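Dusting season at my house, and this month it's the vanity mirror's turn. I love a white frame with carved roses, but oh boy, do those petals hang on to dust! I go in with a dry makeup brush first (the crest on top takes forever), then a barely damp cloth for the glass. Faux flowers get the same brush, petal by petal, with the radio on.

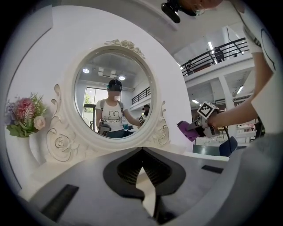 A reader over in Urkham swears by an old toothbrush for the scrolls, and says to spray the cloth, never the mirror. I'm trying it in November.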